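Nonlow Community Forum > Perception and Planning > Round flat objects: grasp yaw keeps flipping

tapeworm_dev
Okay so I've been fighting this for most of December and I'd love some other eyes on it. Setup is one arm, wrist camera, Nonlow doing the segmentation and Kuvau doing the motion planning. The job is picking up thin round printed mats and sorting them. Sounds easy, right?

Segmentation is fine when a mat sits by itself. I get a nice ellipse, I fit it, I get a center. The trouble is yaw. A circle has no yaw! So the fitter picks whatever long axis it sees from the camera tilt, and when the arm moves in, the ellipse changes and the long axis jumps. Last night I watched the wrist spin 138 degrees on approach for no good reason.
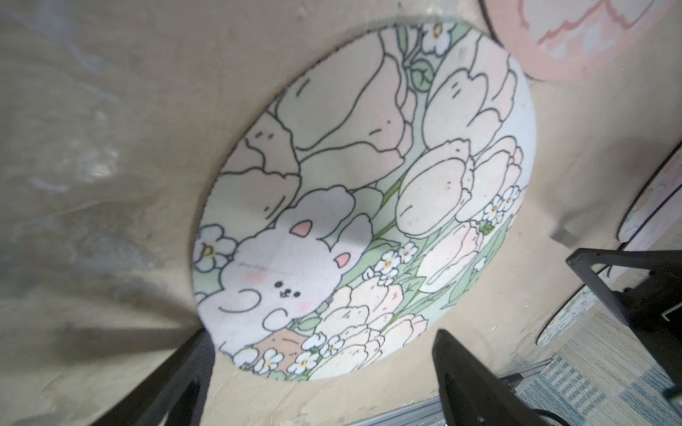 I tried locking the yaw at the first detection and that stopped the spinning, but then it sometimes comes in with a finger pointed straight at the neighboring mat. I also tried using the print to get an orientation (there's a bunny, it has ears, seemed like a gift) and the feature matcher did okay on that one and lousy on the flowery stuff. Anybody solved this without training something new?

gristmill44
Don't estimate yaw at all. Treat it as a free variable and let the planner choose. Kuvau has had symmetric goals for a while, look for the axis_free flag in the goal spec. You give it a center and a normal and it picks the wrist angle with the most clearance.

pnp_pete_not_pete
^ agree on the free axis, but axis_free alone will still flip on you if you're replanning every cycle. Two candidates with nearly the same cost and it'll bounce between them. You need some hysteresis. I keep the old angle unless the new one beats it by a decent margin.

tapeworm_dev
I did not know about axis_free. Reading the docs now and feeling a bit silly. And yes, I'm replanning every cycle, so that's probably the other half of my problem.

lowgain
I'm going to disagree with everybody a little. Your yaw problem is a surface problem. You're lying the thing on fabric with folds in it, so the normal you're fitting is garbage, and then the ellipse fit gets blamed. Put it on something flat and see how much of this goes away.

gristmill44
Flat helps, sure, but he'd still have a circle with no yaw. You can't fix a symmetry by ironing.

lowgain
Never said you could. I'm saying fix the normal first so you know what you're debugging. I lost 3 weeks on Villa once tuning a planner when the plane fit was off the whole time.

tapeworm_dev
Fair point and I don't want to lose 3 weeks. Tabletop it is, with more stuff on it so the clearance term has something to chew on. For the record I ran 44 picks with axis_free plus a sticky angle. No spins! The misses were all the same kind: two mats overlapping, Nonlow merges them into one blob, the center lands near the seam and the fingers go for the wrong spot. The big white ones also give me grief where the light bounces off. The mask gets a bite taken out of it and the center drifts away from the glare.

pnp_pete_not_pete
For the bite, stop using the mask centroid. Fit the circle to the edge points with RANSAC and throw out whatever doesn't agree. A missing chunk barely moves it. Same trick splits your merged blobs - fit one circle, remove its inliers, fit again on what's left.

lowgain
Or close the blinds.

pnp_pete_not_pete
Or that, lol. But do the fit anyway.

tapeworm_dev
Blinds are closed as of five minutes ago. Posting the current layout and my settings in case somebody wants to poke holes in them.

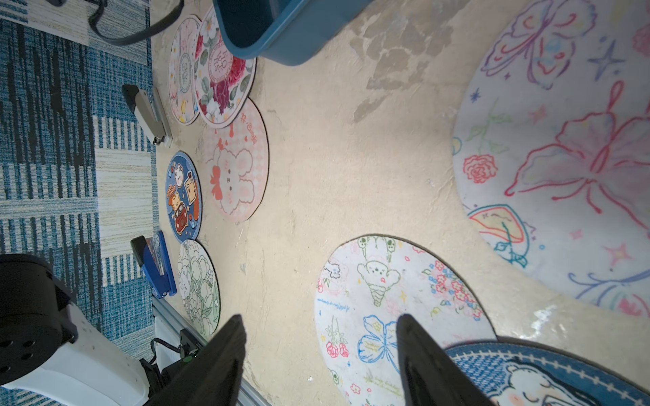 Settings I'm running now

axis_free: true
replan: every cycle
yaw_hold: on, switch only if the new cost is clearly lower
center: circle fit on edge points, repeat up to 2 times per blob
clearance: counts other mats and the bin

gristmill44
Why only 2 fits per blob? If you ever get a pile you'll be stuck.

tapeworm_dev
Past that it started finding circles inside the prints. Roses are very round as far as RANSAC is concerned.

verolis_refugee
Give it a minimum radius and it'll leave the roses alone. I had the same thing in Verolis with plates. Also log the inlier ratio, it's a good hint for which mat is on top, and you want to pick that one first.

tapeworm_dev
Oh, the inlier ratio is a good one. Adding both tonight, will report back.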